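Küchenarbeit an den Greifer abgeben: So gehen Sie vor

Bei Domico heißt es, Handgriffe wie Toast entnehmen oder Mikrowelle bestücken ließen sich bald automatisieren. Mag sein. Prüfen Sie es selbst, bevor jemand den Dienstplan umschreibt.

1. Einen einzigen Handgriff wählen, keinen ganzen Ablauf.
2. Die Kollegen fragen, die ihn täglich machen — vor der Bestellung.
3. 300 Durchgänge vorführen und jeden Abbruch notieren.
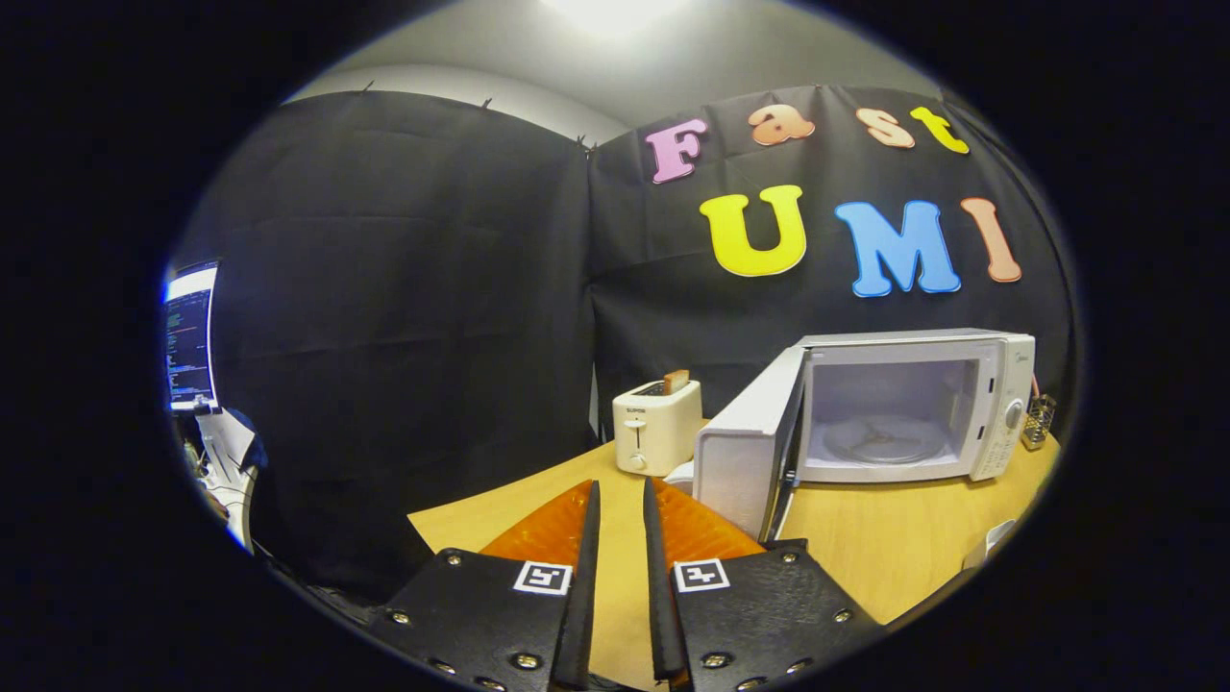 Rechnen Sie das Vorführen als Arbeitszeit ab. Bei uns lief es im Juni nebenher, und die Spülküche blieb liegen. Eingespart wurde bisher keine Stunde, dafür gibt es eine neue Aufgabe ohne Stellenbeschreibung.

4. Nach drei Wochen das Protokoll mit dem Team durchgehen. Wer dann noch Zahlen aus dem Prospekt zitiert, soll eine Schicht mitarbeiten.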